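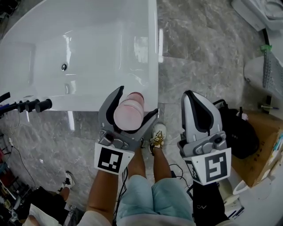 White tub, black three-handle tap, marble-effect floor

Community Help > Bathrooms > Cleaning and care

How do I clean a glossy white bath without dulling it?

Asked by tilly_b, 10 March 2019

We moved in February and the bath is the same sort as the one in the picture, glossy white with a rounded rim and black handles in a row at one corner. The floor round it is big grey marble-effect tiles. I have never had a bath like this, the last one was old steel and you could do what you liked to it.

There is a dull patch on the bottom where the previous people must have used something harsh. It is the size of a saucer. There are also pale spots on the black handles which come back a day after I wipe them. The water here is very hard.

What I have in the cupboard is washing-up liquid, white vinegar, bicarb, a Troso cream cleaner and a scrubbing brush. Which of those are safe on the bath and which on the black fittings? I'd like to sort the patch out as well if it can be done at home.

12 people have this question
Share (46)

2 answers

Answer 1

Washing-up liquid and warm water for the bath, every time. Put it on with a soft cloth, go round the rim first, then the walls, then the bottom, and rinse it all down. Dry with a second cloth.
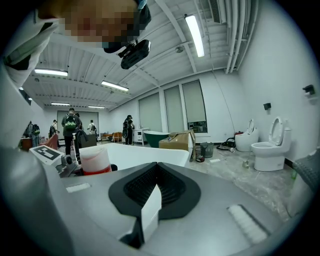

Leave the brush in the cupboard. Stiff bristles put fine scratches in acrylic and you only see them when the light comes in sideways, and then you see all of them. I'd leave the cream cleaner alone too until you have read the back of the bottle. Some creams are fine on acrylic and some have grit in them.

The spots on the handles are limescale. Don't put neat vinegar on black fittings, it can take the finish off. I use one part vinegar to four parts water on a cloth, hold it on the spot for a minute, rinse well and dry. Try it on the underside of a handle first. If you dry the handles after each bath the spots mostly stop. Never mix vinegar with anything that has bleach in it.

The chrome bits (drain and overflow) can be done with the same weak mix. Take any hair out of the drain before you start or it goes everywhere.

113 found this helpful
Comments (2)

tilly_b: Thank you. Did the handles this morning and they look better. Does it matter what sort of cloth?

Reply: Microfibre, or an old T-shirt. Not the green scourers.

Answer 2

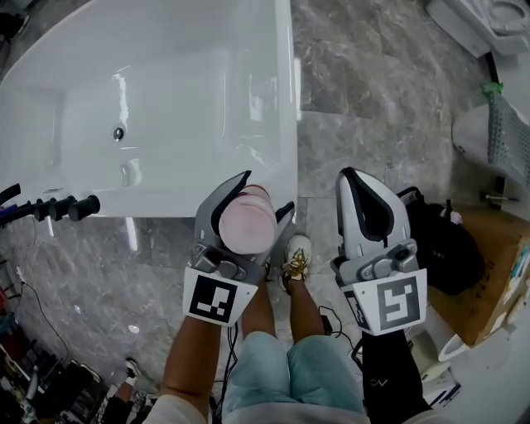
Answered by Gijs Nijs | Member | 236 answers

Agree with most of the above. On the dull patch, find out first if the bath is acrylic or enamelled steel. Knock on the side with a knuckle. Acrylic gives a dull sound and flexes a bit, steel rings. A magnet will stick to steel.

If it is acrylic you can usually bring a small patch back with a plastic polish. I used Heltano on ours. Clean and dry the area, put a bit of polish on a soft cloth, small circles, light pressure, wipe off. It took me three goes. Wash the bath properly afterwards, as polish left on the bottom is slippery.

If it is enamel the shine has been eaten away and polish won't do much. You would need it resurfaced.

For the floor tiles use very little water and a flat mop. Vinegar is all right on porcelain but it will mark real marble, so check what you have got.

9 found this helpful
Add a comment

We use cookies to remember your settings and see which pages are read. Accept | Manage choices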